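Home | Notes | Problem Sets | Office Hours

Week 6: What an Accumulator Really Costs You

By Ok-hee Hwang
28 May 2025

Hi all! Notes from the betting math session, tidied up a bit (my board writing was a mess, sorry).

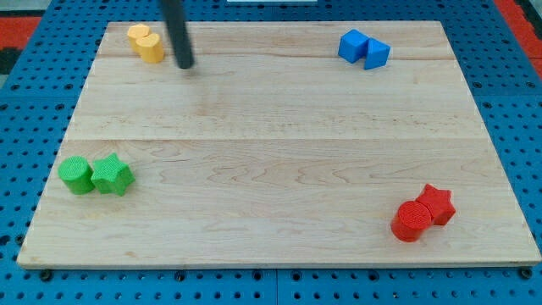 Ferreira wrote in after the last class to ask why we bother with the bookmaker's margin at all, if a decent tipster can land an 8/1 shot now and then. Good question, and I want to spend most of this handout on it.

Start with one match. Say the bookie offers decimal odds of 1.90 on each side of a coin-flip game. Fair odds would be 2.00. Your expected return per dollar is 0.5 x 1.90, so 95 cents. You lose a nickel on average – not a disaster.

Now string four of those together. The payout odds are 1.90 to the fourth power, or 13.03. The chance of all four winning is 1 in 16. Multiply and you get 0.8145, so the nickel has grown to more than 18 cents on the dollar! The margin compounds along with the odds, and that's why the apps push accumulators so hard.

Let's put money on it. Hilton stakes $900 over a season on four-leg accas like the one above. Expected return is $733, expected loss $167. Put the same $900 on singles and the expected loss is $45. (Expected, remember. A lucky April can hide all of this.)

Back to Ferreira. One winner at 8/1 tells us very little. Look for the full record: every bet, the stake, and the odds you could really have taken at the time. If somebody shows you 2 big wins, ask how many slips went in the trash.

Try these before next class:

1. Redo the four-leg example with odds of 1.85 per leg. What's the expected loss per dollar?

2. A tipster posts 576 bets at decimal odds of 2.00 and wins 300. Work out the profit at $1 a bet, then the standard deviation for a coin flipper. Would you be impressed?

3. Same win rate, but now the odds are 1.90. Does the profit survive?

For number 2, the square root you need comes out nice and clean – no calculator required. Bring your working, even if it's half finished.

Back to top | Contact Ok-hee Hwang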